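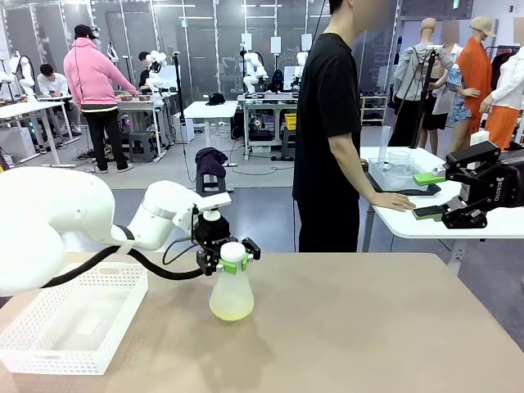
A reader of our last maintenance page wrote in to ask why the left gripper on a two-arm cell keeps losing its grip on a flask when the right one, with the same settings, has no trouble. The reader had already raised the closing force twice and was about to do it a third time.

Don't raise it again yet. Check the pads first, then the zero, then the cable. These are the steps we use on the Jidmont cell, which has two white arms, a black gripper on each, and green pads on the fingers.

Before you start

Park both arms and cut power to the grippers at the cell switch. Take any glass or plasticware off the table. You will need a hex key set, lint-free wipes, isopropyl alcohol, a sheet of 800 grit paper and a spare pair of pads.

Step 1. Clean and inspect the pads

Wipe both pads with alcohol and let them dry. Look along the gripping surface for a shiny strip. A light shine comes off with two or three passes of the 800 grit paper. If the texture is gone at the center of the pad, or an edge has started to lift, replace it. Always change both pads on a gripper together. We log cycles, and the last left-hand pair was changed at 1,333.

Step 2. Fit the new pads

Loosen the bolts on the finger bracket but leave them in. Slide the old pad out, clean the seat and press the new pad in until it sits flat. Tighten the bolts a little at a time, going from one to the other. Then close the fingers by hand and hold a strip of paper between them. It should drag evenly from top to bottom.

Step 3. Set the zero again

New pads are thicker than worn ones, so the old closed position is now wrong. Power the grippers up, open the Clultent panel and pick Jog. Close slowly until the pads just touch, then save that position as zero. On our cell the saved value was 209 for the left gripper. Yours will be different – write it on the cell card.

Step 4. Check the cable

Move the arm by hand through its full reach. The black cable from the forearm to the gripper should keep a loose loop the whole way. Watch it where it passes over a basket or rack on the table. If it catches or goes tight, move the clip or move the basket. 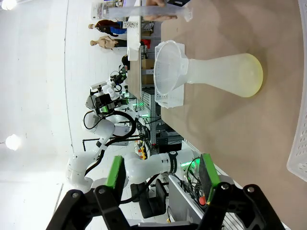
3 min read

Step 5. Test with the real load

Use the flask the cell will be handling, with some liquid in the bottom. Tinted water is fine, and a pale yellow shows up well against a wood-colored table. Try it first without the funnel, then with it. The funnel makes the flask top-heavy and will show up a weak grip quickly.

Have one person pour from the cylinder while another stays at the stop button. Keep both arms still during the pour. Watch the wrist view for the gap between the pads, which should be centered on the flask before the fingers close.

If the flask turns in the grip, go back to Step 3. If it slides straight down, raise the force by one step and repeat the test.

Last updated 05/09/2023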